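Keeping printed T-shirts in good shape

Most printed tees that come back to us with a complaint have been washed too hot or dried too fast. A few small changes at home make a print last.

Wait a full day before the first wash. Turn the shirt inside out, do up any zips on whatever else is going in, and keep jeans and towels for a separate load. A cool wash is enough for ordinary wear. Use half the powder you normally would and leave out the softener, which coats the ink and dulls it.

For food marks, act before washing. Fruit juice should be rinsed from the back of the fabric with cold water, then dabbed with a drop of washing-up liquid and left for 5 minutes. Hot water can set it. Grease wants the washing-up liquid first and the water second.
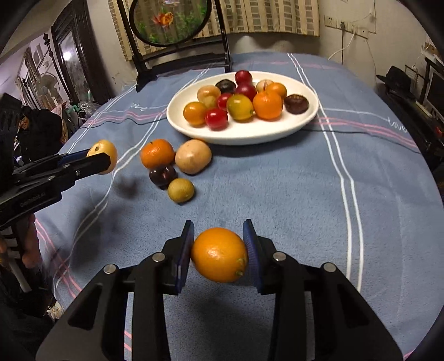
Oranges and other fruit on the table.

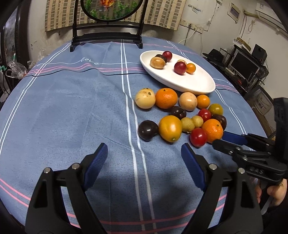
Dry tees flat or over a rail, folded at the waist so that pegs don't leave points in the shoulders. Tumble drying shrinks cotton and cracks thick prints. If you must use the dryer, take the shirt out while it is still slightly damp.

Iron inside out, with a thin cloth under the print. The Lapiņa shirts have a raised ink that will stick to a bare iron, so keep those on the lowest setting or skip ironing altogether.

Fold for the drawer with the print facing in and a sheet of plain paper across it. Stacks of more than 9 get heavy enough to leave creases in the bottom ones. Shirts put away for the winter should be washed first, even if they look clean, as old deodorant goes yellow in storage.

Loose threads at the hem should be snipped, never pulled.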